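## 4. Recording your first set of examples

By now both arms should be bolted down, wired up and answering to Pelluver (if the right one still isn't, go back to section 3 and check the ID on its board, that was my problem for a whole afternoon). This section gets you from a working bench to a folder of examples you can train on. I'm writing it the way I do it myself, so feel free to change the order once you've got the hang of it.

### 4.1 Before you press record

1. Clear the floor of the enclosure. Tape, screwdrivers, your coffee. Anything that sits in view in half of your examples and is missing in the rest will confuse the model later.
2. Turn on the overhead light and leave it alone until the session is over.
3. Open Hidik and start a new session. Give it a name you'll understand next month. Mine used to be called things like "test_new_2" and I paid for that!
4. Type the task sentence. Keep it plain and use the same wording every time. Izzati Goh and I once recorded the same job under two different sentences, and the training script treated them as two jobs.
5. Bring both arms to the home pose and check that the cables over the wrists can move freely.

> **Caution:** Keep your hands out of the enclosure whenever the arms are powered. To move the work piece, press Pause first and wait for Hidik to show HOLD.

### 4.2 Recording

1. Place the work piece on the marble between the two arms. Shift it a little for each example, and turn it too. I go for a palm's width in any direction.
2. Take hold of both leader handles and press the foot pedal. Hidik beeps once and you're recording.
3. Do the task at a calm, even pace. If a grip goes wrong, carry on and fix it the way you would with your own hands. A few recoveries in the set are welcome, as long as the task gets done in the end.
4. Watch the live views while you work. You want the work piece in the overhead view the whole way through, and the finger tips showing in the wrist view.
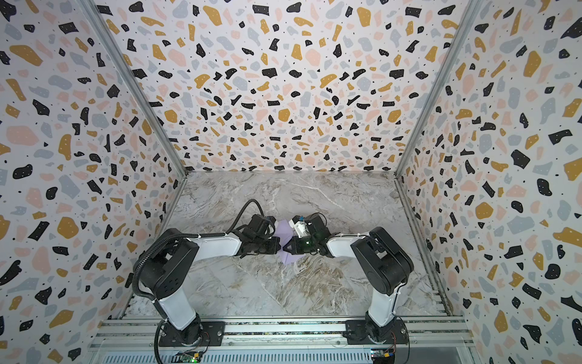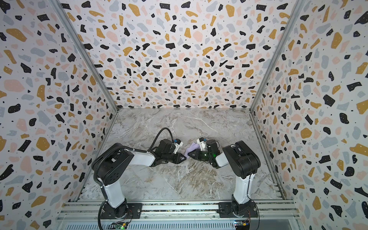
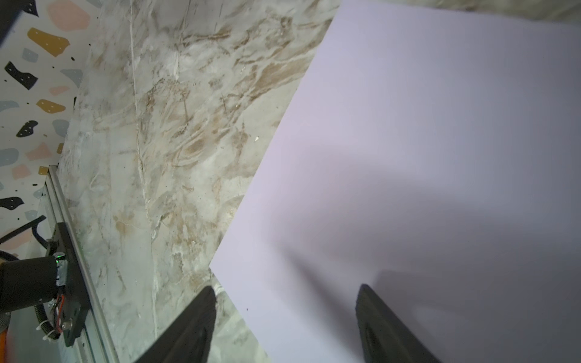
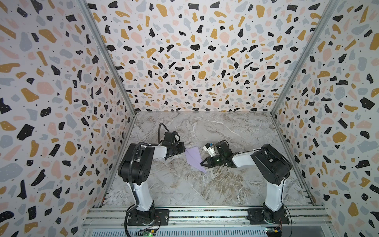 5. Press the pedal again to stop. Let the arms sit still for a second before you do, so the example has a clean ending.
6. Mark the example Keep or Drop right away. I've tried saving this for the end of the day, and by then I can't tell a bad one from a slow one.
7. Go back to step 1. Every 12 examples, stop and stretch your hands. Tired operators get jerky, and it does show up in the data.

> **Note:** When both grippers work close together, let one of them hold still and move the other. Moving both at once near the fingertips is how I chipped a jaw.

### 4.3 How many do you need?

More than you'd like, sorry. My first usable model for a two-arm job came from 203 kept examples, and it was fine as long as I put the piece down in the middle. With 500 it started coping with the corners too. Intan Sitompul has built her set up to 2,447 and swears it was worth it, but she has been at it since January and has far more patience than me.

If you're just checking that your setup works, record one short session, train on it overnight and see if the arms at least head the right way.

### 4.4 Checking and exporting

1. Open the session list and sort by length. Play the shortest and the longest first, as that's where most of my duds hide (a pedal pressed twice, or a pedal never pressed at all).
2. Look for dropped frames. Hidik flags them in orange. I delete any example with a gap in a wrist view.
3. Check that the overhead and wrist views line up in time. Pick a moment when a gripper closes and step through both.
4. Choose Export, then Kept only. Leave Compress switched off the first time.
5. Copy the folder to a second drive before you start training.

If the export stops with a "missing calibration" message, close the session, run the calibration from section 3.4 again and reopen it. Your examples will still be there.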